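Minutes, Pendus Hall supper group, 21 January 2023

I'm on minutes again, so apologies in advance for the rambling. We had a decent turnout, the heating worked and we started only a little late.

## 1. Last time

The November minutes were agreed with one correction: the soup money came to £368, and I'd put it down as £60 less. My fault entirely – I was reading off the back of an envelope!

## 2. Cutlery and the big table

This took up most of the evening (it always does). Everyone likes having a caddy on the table in place of the old drawer, where forks go in and never come out. We agreed to stick with the wire one with the carrying handle, and to keep chopsticks in the left compartment so people stop rummaging for them. Spoons are still undecided. I said they should go on the right, somebody else wanted them in a jug, and we went round in circles until the tea was ready.
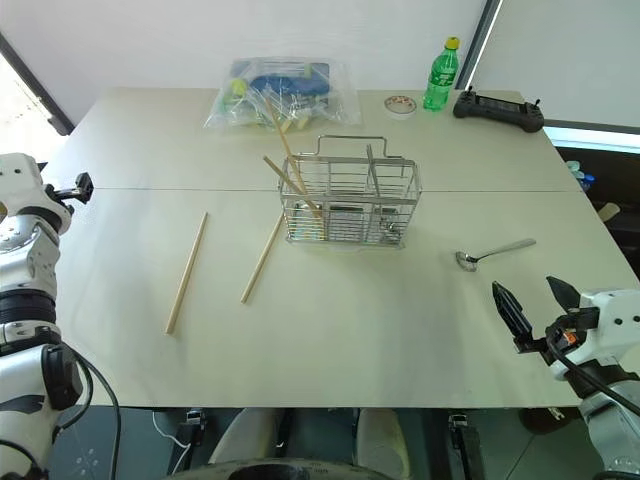 - Chopsticks: two in the caddy and two still on the table, with a spoon over on the right. All to be put in before supper.
- Bits and bobs: the tape, the clear bag and the green bottle to be moved off the table before we lay it.
- Napkins: Mekonnen can do us a box of 200, and we said yes please.

## 3. Noodle night

We're going ahead! Flostetti will lend us 5 big serving bowls, and they want them back clean the next morning. I'd like us to do a trial run with the broth first, as last year's was mostly salt. Agreed, with some laughter at my expense (I made it).

## 4. Any other business

The tea towels need a proper boil wash. I've said I'll take them home with me and bring them back on noodle night.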